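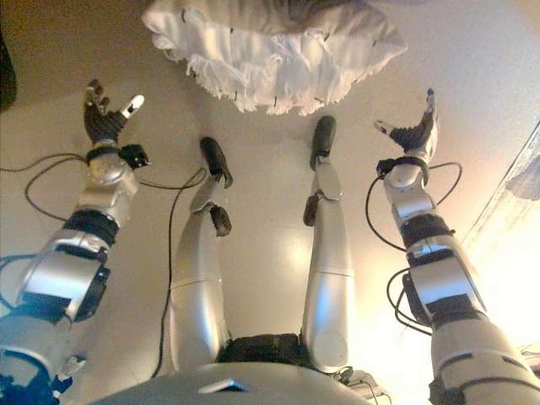 Fringed white cloth, Drurkalbridge.

Last updated 13 Jul 2021
Reading time: 1 min

Gezer is so pleased to open its summer linens room in Drurkalbridge, with 11 styles of white throws and covers — frills, fringes and all — and plenty of open floor to spread them out on.

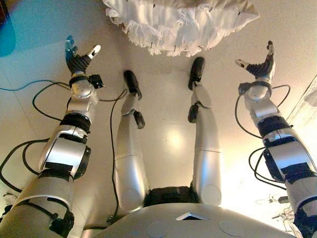
"A frilled edge wants space, and I do love to see one laid out," said founder Hülya Ağca. Doors open at 8 every morning but Sunday.

Comments
Ataberk Sönmez: Can the fringed ones be machine washed?
Busov reader: My mother will be thrilled!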